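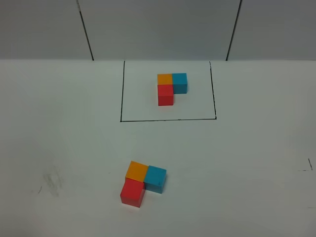 The colored block has had a good decade. It used to live in a tub under the stairs and get lost one piece at a time. Now it comes in a slipcase from Tatberg with a pattern card, and parents are told that copying a shape is a skill worth paying for. A starter set from Jarman has 12 cubes and costs $29. I have doubts about both numbers.

The copying game is old and simple. Someone makes a shape, someone else makes it again. Three cubes and a marker line on a white table will do it. 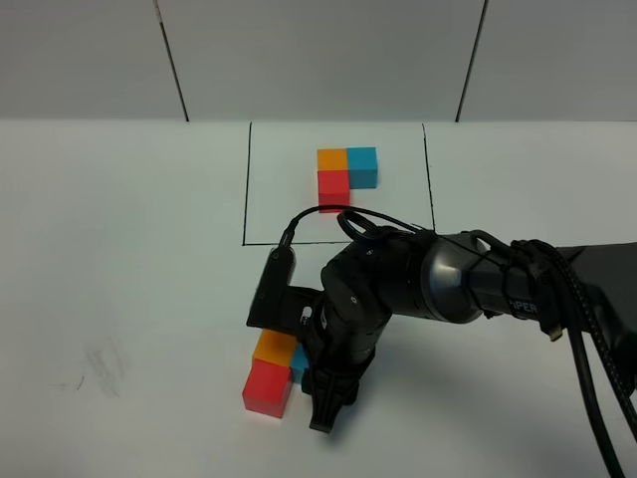

Orange, blue and red in an L, with a second set of the same colors nearer the front.

Catrin James, who has taught kindergarten long enough to see four block fads go by, thinks the cards spoil it. Kids look at the card, she says, when they should be looking at the blocks.

The makers prefer to talk about finish. I like a plain block, but I can't see what the finish has to do with learning left from right.

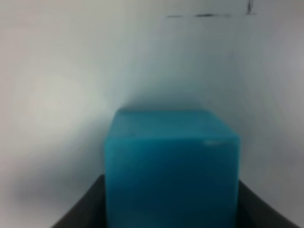
Blue-green up close, with a few pale flecks on top.

Then there is color. Flilach sells its red separately, as a "focus piece," and I have yet to meet a child who asked for one.

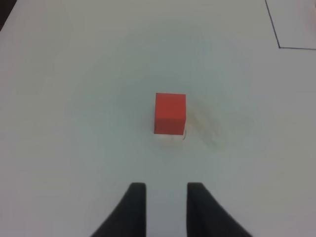
Mali Beddoe disagrees, and wrote to tell me so: her son ignored a full tub for a year, then spent a whole afternoon with three blocks. She would buy the small set again, card and all.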